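Warum hält ein Pullover warm?

Eine Erklärung für Kinder ab 8 Jahren

Wenn es draußen kalt ist, ziehen wir einen Pullover an. Nach kurzer Zeit ist uns wärmer. Viele Kinder denken darum, dass der Pullover Wärme macht, so wie eine Heizung. Aber ein Pullover hat keinen Motor und kein Feuer. Woher kommt also die Wärme?
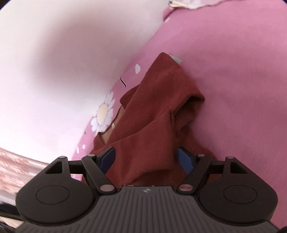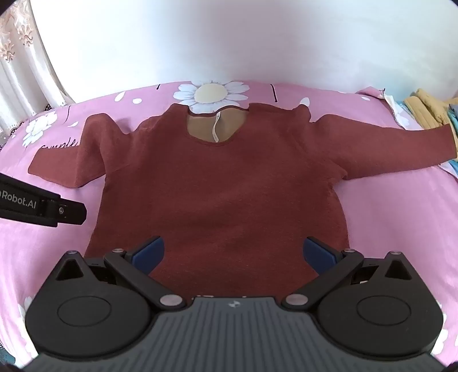
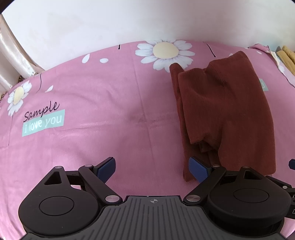
Rotbrauner Stoff auf einem rosa Bettlaken.

Woher kommt die Wärme im Pullover?

Die Wärme kommt von deinem eigenen Körper. Dein Körper ist innen fast immer gleich warm, auch im Winter. Er bekommt die Energie dafür aus dem Essen. Ein Teil von dieser Wärme geht durch die Haut nach draußen in die Luft. Der Pullover bremst die Wärme auf diesem Weg.

Die Luft ist der Trick

Ein gestrickter Stoff besteht aus vielen Maschen. Zwischen den Maschen und zwischen den feinen Haaren der Fäden ist Platz, und in diesem Platz sitzt Luft. Luft, die stillsteht, leitet die Wärme sehr schlecht. Man sagt auch: Sie isoliert. Je mehr stille Luft ein Stoff festhalten kann, desto wärmer fühlt er sich an. Vögel machen es ähnlich. Im Winter plustern sie ihre Federn auf, und dann ist mehr Luft darin.

Bei starkem Wind hilft ein Pullover allein nicht so gut. Der Wind bläst durch die Maschen und nimmt die warme Luft mit. Dann braucht man eine dichte Jacke darüber.

Ein Versuch zum Selbermachen

Du brauchst 2 gleiche Gläser mit Deckel, warmes Wasser aus dem Hahn, einen dicken Wollschal und ein Thermometer. Bitte frage einen Erwachsenen, ob er dir hilft.

Fülle beide Gläser gleich voll und mache die Deckel zu. Wickle ein Glas in den Schal, das andere bleibt ohne Schal stehen. Warte 10 Minuten und miss dann in beiden Gläsern die Temperatur. Schreibe die Zahlen auf. Danach kannst du noch einmal 10 Minuten warten und wieder messen. In welchem Glas ist das Wasser wärmer geblieben?

Du kannst den Versuch auch mit Eiswürfeln machen. Lege einen Eiswürfel in jedes Glas und wickle wieder nur ein Glas ein. Was denkst du, welcher Eiswürfel schmilzt zuerst? Überlege gut, denn der Schal bremst die Wärme in beide Richtungen!

Wörter, die du jetzt kennst

Isolieren: die Wärme aufhalten, damit sie nur langsam weggeht oder hereinkommt.
Masche: eine kleine Schlinge aus Faden. Viele Maschen zusammen ergeben einen gestrickten Stoff.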